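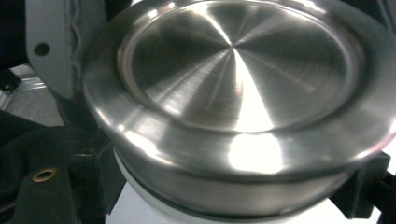
Pantry moths are back for the third time, do I need to throw out everything again?

Ebony Halliday

We have pantry moths. Again. I would like to say I handled the first lot with dignity, but I stood on a kitchen chair at eleven at night swinging a rolled-up school newsletter and hit the light fitting. That was July. I threw out every open packet in the place, wiped the shelves with vinegar and bought a set of glass jars from Drorkow, which is the sort of shop where you go in for lentils and come out $55 poorer with no lentils. The lids are round stainless steel ones, brushed, with a sunburst effect when the light gets on them, and I was very taken with how grown-up it all looked. The moths seem to like it as well. There was one sitting on the flour jar this morning as though it had a booking.

What I have done so far: everything soft or open went in the bin, including a bag of almond meal I'm still upset about. Shelves vacuumed, then wiped. Bay leaves in the corners, because my aunt swears by them. (My aunt has had moths since the Sydney Olympics.) Two of those Tovar sticky traps, one on the top shelf and one near the floor. The top one caught 19 in the first fortnight and I became a bit proud of it and started showing visitors.

It went quiet for a couple of months and I stopped checking. Then one turned up in the hallway, then three in the lounge, and last Sunday I found webbing in the pearl barley, which was in a jar, with the lid on, and had been the whole time. 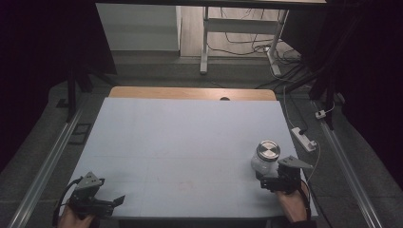 So either they can get through the lid, or they were in the barley when I bought it, or I'm being punished for something. My partner's position is that a few grubs are protein. He may eat the barley.

What I want to know is whether I have to bin everything a third time, whether freezing really works, and where they go when they aren't in the food. We're renting, so I can't rip out the shelving, much as I'd enjoy it. Also there is a cat, so nothing that will poison her, although she has been no help at all.

Brivov Road Barb

Don't bin the lot. I did that twice and all I achieved was a very well-fed wheelie bin.

The eggs almost certainly came home with you in the barley. Grain, flour, nuts, dried fruit, birdseed and dry pet food are the usual suspects, and the eggs are too small to spot in the shop. A jar will keep moths out of clean food if the seal is any good. It will also do a lovely job of keeping moths in with dirty food, and then you open it to make soup.

Anything with webbing or grubs goes in a tied bag in the outside bin, today, not after dinner. Everything else that's dry goes in the freezer. I leave mine a full week, and longer for a big bag of flour, as the middle takes ages to get properly cold. Let it come back to room temperature before you open it or you'll have damp flour, which is its own hobby.

Then do the shelves again, but the bits you didn't do. Pull out the shelf pegs and look in the holes. Run the crevice tool along the join where the shelf meets the wall. Look under the shelf paper if you have any, and take it up for good. The grubs wander a long way from the food when they're ready to turn into moths, and I've found cocoons up in the cornice and inside the fold of a cereal box. Once you've vacuumed, empty the canister outside. I forgot that step the first time and raised a small family in the laundry cupboard.

Check the lids too. If there's a rubber or silicone ring, take it off, wash it in hot soapy water and clean the groove. Crumbs collect in there. If there's no ring at all, you've bought yourself a handsome dust cover, and I'd freeze things before they go in.

Keep the traps, but know what they do. The sticky ones only attract the males. They're good for telling you whether you still have a problem and useless as a cure. Write the date on them.

Where do you keep the cat biscuits?

tovar_not_the_trap_one

Bay leaves do nothing. I had 31 of them in one cupboard and found a cocoon attached to a bay leaf.

Wan

Second the freezer. I used to buy rice in the enormous sack because it worked out cheaper per kilo, and it did, right up until I threw away nearly all of it. Small bags now.

You can get tiny parasitic wasps that go after the moth eggs. A card comes in the post with 1,000 or more of them on it and you leave it in the cupboard. Mine seemed to work, though I was also cleaning like a maniac that month so who can say. They're the size of a full stop and took no interest in me or the dog. Explaining them to my mother-in-law was the hard part.

Ebony Halliday

Barb, the cat biscuits are in a paper sack in the hall cupboard with the top rolled down. I have just been to look. I don't wish to discuss what I saw. The freezer is now full of flour and the cat is having tinned.

Last updated March 2018

Home | Kitchen | Garden | Pests | Laundry | Ask the neighbours | Log in

We use cookies to remember your settings. By continuing to browse you agree to our cookie policy.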